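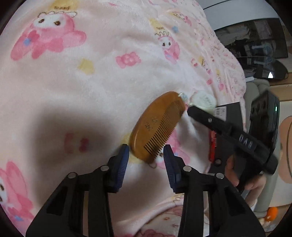

Quick update on the Leldale equipment money, March 12, 2019. I've spent $1625 so far, nearly all of it on the hand-held grippers from Skellitz, and I'm happy with them! Small stuff was my big worry in December, so we've been working with bedroom things — a wooden comb, packages out of an open box, all on a soft blanket. The ribbed blue finger pads are the part I want to stock up on. Dunmore sells them in packs of 16, and I'd like two packs before summer.
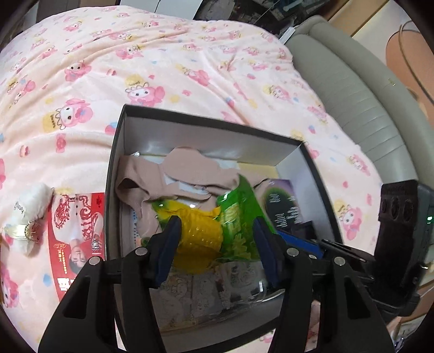 What I'd like to buy next
Seven more grippers for the Clonton site, plus spare screws. Skellitz says delivery takes roughly 30 days, so a yes this month would help a lot.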